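Forum > Student Projects > Triruvia robotics club: coffee task, bimanual arms

plukari_dev
Task layout for September. Tray and glass far left, capsule machine center, stand far right. Both arm bases sit at the near corners, bracket between them.

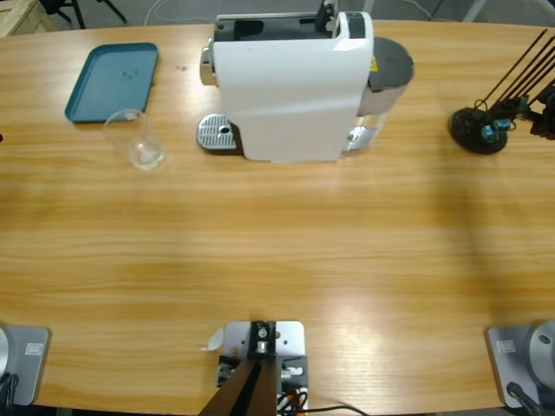
2. Pod pick

lobo30
The stand is the hard part. Base disc, wire loops, thin black sticks fanned out above. One blue foil piece sits low at the front.
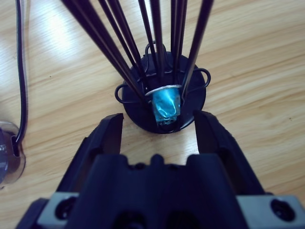
Page 2 of 12

tilolholm
I'd approach from the front with the fingers open and close late. Cap the speed for the last 30 mm.

lobo30
Disagree. A late close leaves no margin on foil. Pre-close to a fixed width first, then go in.

plukari_dev
We log 500 episodes either way, then compare. Glare on the wood bothers me more than the finger width.

Comments (2)

mk_servo: Fix the exposure before you log anything.

gradient12: Will the dataset split be posted?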